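What I learned about the detox bus in Brornbridge

I came to this country with good English on paper and not so good English in the mouth, so forgive me if some sentences walk a little sideways. This month I want to write about the bus.

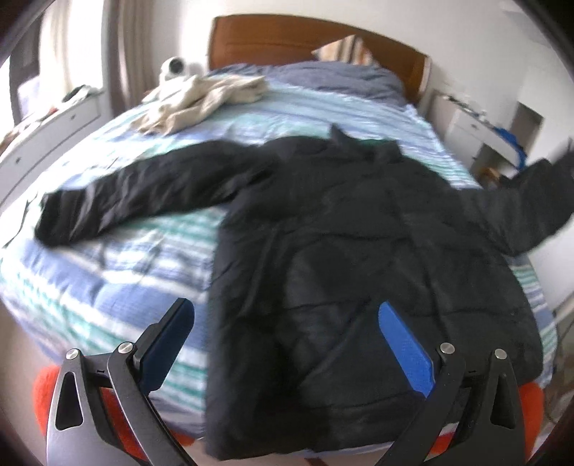

How I heard of it

I live in Brornbridge since 14 years. It is a town where people drive everywhere, and if you do not drive you wait for somebody who does. The nearest withdrawal unit is in Kanus, 79 kilometres away. For alcohol, for pills, for anything, you go to Kanus or you stay at home and try it alone, and to stop drinking alone can be dangerous if you were drinking heavily for a long time. I did not know this before. I thought the dangerous part was the drinking.

My neighbour Hollis Mahmoud told me about the bus when we were both cleaning our gutters. His brother Alaric used it in September. Both of them have read this post and agreed that I use their names, and Alaric corrected two things in it.

The bus is a white van with 20 seats. It belongs to Tornex, a transport company that carries workers to the quarry, and between the morning shift and the afternoon shift it was standing in a yard. Harriet Thibodeaux, a nurse at our community health centre, asked them if it could stand in Kanus instead. It took her a long time to get a yes. The insurance was one problem and the name was another, and in the end they decided the bus would have no name at all, only a paper in the window with the letter K. People in town call it the detox bus anyway. Half of the passengers are going to the dentist or to the eye clinic, and I think this is good, for the reason that no one who sees you get in can tell which one you are.

It leaves from behind the library at 9.40 in the morning and it comes back a bit before three. You ring the health centre the day before and they write you down. You do not pay.

What Alaric told me

He said the first time he did not get in. He walked to the library, saw the bus, and continued walking as if he had an appointment at the post office. He bought stamps. The second time he got in and sat behind the driver, Darnell Tillman, who talked about cricket all the way to Kanus and did not ask him one question. Alaric does not like cricket. He told me he was never so grateful for a subject.

He stayed in the unit for eight days. I will not write about that part, it is his. But the part after is what made me want to write, for I had imagined it wrongly. I had imagined that a person goes in, comes out, and then it is finished and the family bakes a cake. Alaric said that coming home was harder than going. In the unit somebody knocked at seven and there was breakfast. At home it was quiet, and the bottle shop was still on the same corner with the same colour of lights.

For this there is a group, twice a week, also in Kanus. And again the question is how to get there. Before the bus, Hollis would have had to take half a day off work each time. He works at Ostrowski, the cabinet makers, and they are decent people, but they cannot lose a man two mornings every week for months. So without the bus, Alaric says, he would have gone to the group perhaps three times and then found reasons.

The meeting about the money

The trial money for the bus ends soon, and there was an evening meeting at the council about it. I went, my first council meeting in all these years. I wore a tie and I was the only one.

Sandro Serra, our councillor for the east side, presented the costs. One month of the bus costs 3635 dollars, with fuel and the driver. A man near me said this is a lot of money for people who did it to themselves. He was not shouting. I believe he really wanted to know why he should pay.

Harriet answered him very calmly. She said that the ambulance also drives to Kanus, and that he is paying for this already. She also said that when people begin treatment and then stop coming, the staff ask them why, and the answer she hears most is the road. I wrote this down on my hand, as I had no paper.

I wanted to say something too. I had prepared a sentence in my head, and I checked the grammar, and when I had finished checking they were already at the next point, which was the parking at the swimming pool. My wife says this is the story of my life in English.

The council did not decide. They asked for the passenger numbers without names, and Councillor Serra will bring it back at the next sitting. There was some worry about privacy in a small town, and I share it – even a list without names is not so secret when everybody knows who has a doctor's certificate.

If you live here

You can write to the council before the next sitting, a short letter is enough. I have written mine and my daughter took out eleven commas. You can also simply use the bus when you have something to do in Kanus. Darnell told me that empty seats look bad in the report, and he does not care if you are going for your teeth.

If you are thinking to stop drinking and you drink every day, please speak first with a doctor or a nurse. The health centre will see you also without an appointment in the mornings, and you can ask for Harriet.

Alaric still goes to the group. He sits behind the driver, and he knows now what a googly is.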